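Height-adjustable desk pushed to the wall: gap, foot length, wobble

Forum: Workspace and Furniture > Desks and Frames
22 replies, showing page 1

t_hellwig
Moved a two-column desk into the spare room in June and put the back edge flush with the wall. Top is white, frame is white, T-feet, one motor per column. At sitting height it is fine. At standing height there is side-to-side movement at the top that I can see in a glass of water. Front to back it is acceptable.

Questions:
1. Does contact with the wall help or hurt?
2. Is there any point in a longer foot?
3. Do I need a gap for the cables?

The standing height I use is 123 cm, which is close to the top of the travel.

Till

dkadric
1. Hurts. If the top touches the wall it rubs on every up and down cycle. You get a gray line on the paint and after a while the edge band starts to lift. Leave 2 cm minimum.
2. The foot controls front-to-back movement. Your complaint is side to side, so a longer foot will do very little.
3. Depends on where the cables leave the top. If over the back edge, yes.

Check the bolts between column and foot first. Most of the side-to-side play I have measured came from there and from the bolts into the crossbar. Tighten with the desk at its lowest position and the load off the top.

detlef_w
Disagree with the first point. A light contact along the far edge damps the movement. I ran a Fladden frame this way for six years with a felt strip glued to the back edge of the top. No line on the wall, no lifted edge.

dkadric
Felt strip means it is not touching the wall, the felt is. That is a different case from bare edge on paint, and the OP did not mention felt.

detlef_w
It is contact all the same. The strip is 2 mm thick.

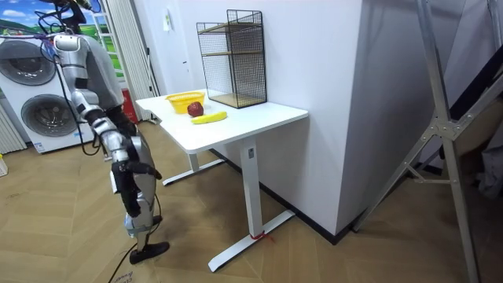
farzana.l
On marking the bolts, which I would do before anything else: a bolt that looks tight tells you nothing a month later, so after torquing I put a paint line across the head and onto the steel. If the line breaks, the bolt has turned. Some people mark the whole joint for rechecking instead. The near column on the white desk in my picture has a short piece of red tape or string around it at the base, exactly at the joint with the foot, and that is the joint I would look at first on any T-foot frame. The top there is also against the wall along its far edge, so it is the same arrangement Till has. For what it is worth I side with Danica on the gap. Felt compresses, and then you have bare edge again.

t_hellwig
Thanks. Checked the bolts this morning. Two of the four on the left foot moved a quarter turn, the right foot was tight. Side-to-side is better but not gone. No felt on mine, so I have pulled the desk out 2 cm for now.

Do I tape the joint or paint it?

farzana.l
Paint line on the bolt heads. Tape only reminds you to look, it does not show rotation.

s_acheampong
Nobody has asked about the floor. Are the leveling pads all in contact? With a T-foot you have two pads per foot and it is common for one to be floating, particularly near a wall where the floor runs up to the baseboard. Slide a sheet of paper under each pad. If it goes under, turn that pad down until it grips.

Also, what is on the top? A heavy monitor arm clamped at the back edge does more to the movement than anything mentioned so far. The desk in Farzana's picture has a small yellow basket and an apple on it, and a desk loaded like that will behave very differently from one carrying two screens.

t_hellwig
One monitor on an arm, clamped at the back, left of center. Paper went under the rear left pad. Turned it down. Will report.

detlef_w
The arm is your problem. Move it to the center, over the crossbar.

dkadric
Agree with Detlef on this one. On my Zeden frame the clamp position made a larger difference than the bolts did. Keep the arm as low as you can use it.

t_hellwig
Moved the arm to the center, pad adjusted, bolts marked with a white paint pen. On a white frame that was a poor choice of color. Movement at 123 cm is now small enough that I do not notice it while typing. The water still moves if I lean on the corner.

s_acheampong
Any two-column frame will do that at that height. Drop it to 115 and try again, you may find your elbows prefer it anyway.

detlef_w
And put felt on it.

dkadric
Or leave the gap.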